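Speaker notes: Whooping cough in Osach, what we saw and what we changed
Wednesday session, 25 minutes plus questions

Slide 1. Title
Thank the organizers. Say who I am: Tarek Filali, county immunization program. Elínborg Bach did most of the case interviews and is in the second row, so send the hard questions her way.
I'm covering the outbreak from the first lab report in March to the end of the school year. I won't get into vaccine policy at the state level. If someone asks, offer to talk at the break.

Slide 2. The numbers
158 confirmed and probable cases. Leave that on the screen for a moment.
In a normal year we see a handful. Most of these were school-age kids, 10 to 14. The ones we worried about most were the infants, and we had fewer of those than we feared.
Explain the difference between confirmed and probable. People always ask. Confirmed means a positive lab test along with a cough. Probable means the clinical picture fits but we don't have the lab result.

Slide 3. Why it took us a while
First patients were seen at three different clinics and got three different diagnoses. Bronchitis, a cold, allergies. Don't blame the clinics. Early whooping cough looks like a cold. The cough that people recognize comes a week or two later, and teenagers and adults often never make the whoop sound at all.
By the time the first swab came back, the student had been to band practice, a sleepover and two away games.
Pause here. Ask who in the room has ordered a pertussis test in the last year. Hands.

Slide 4. Testing
PCR works best in the first three weeks of cough. After four weeks it's not much use. We had a lot of swabs taken too late, and some taken badly. It has to be a nasopharyngeal sample. A throat swab won't do.
We sent clinics a one-page sheet with a drawing of how far back to go. Rejected samples dropped after that. (Copies on the back table.)

Slide 5. Reaching families
We mailed 1,000 letters through the Rostami school district. We heard back from very few people. Then the school nurses started calling, and that worked much better.
What parents asked, in order of how often:
Can my child go to school? After five days of antibiotics, yes.
My child had all the shots, how did this happen? Protection fades. Vaccinated kids usually get a milder case.
Does the whole household need antibiotics? Usually, if one person is sick, and always if there's a baby or a pregnant woman in the home.
Elínborg's point, which I want to make sure I say: the letter was written at a college reading level. We rewrote it. Read the old first sentence out loud, then the new one.

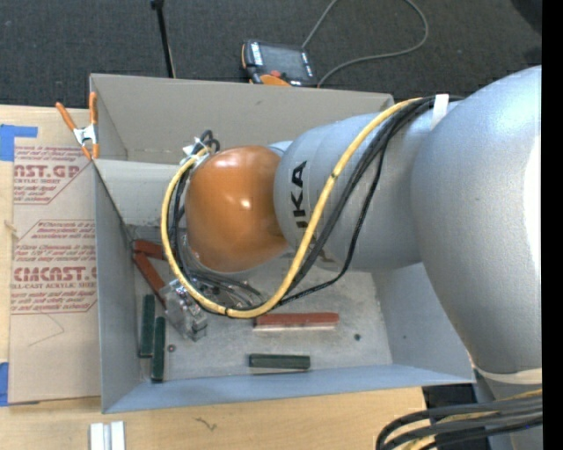 Slide 6. Tdap clinics
We ran 2 evening clinics at the Nulgate community center, 5 to 8 p.m., and gave 400 doses. Free, no appointment, no insurance card needed.
The first night the line was long and we were short on consent forms in Spanish. The second night went better.
Pregnant women: Tdap in every pregnancy, weeks 27 through 36. Some of the women we talked to had been told they only needed it once. Say this twice. If people remember one thing from the talk, I'd like it to be this.

Slide 7. Record keeping
We used Grorilus for the contact lists. It was fine for the first few dozen cases. After that we had duplicates, mostly from nicknames and from kids with two addresses. Match on date of birth first, then last name. Skip this slide if I'm past 18 minutes.

Slide 8. What we changed
Any cough over two weeks in a school-age child now prompts a question about pertussis at our clinics.
School nurses have a direct phone number for us. It rings at a desk with a person at it.
Letters go through a parent reader before they go out.
Still not solved: adults. We missed a lot of adult cases and I don't have a good answer.

Slide 9. Questions
Repeat each question for the people in back. If someone asks about cost, we don't have the final figure yet.
Contact info stays up.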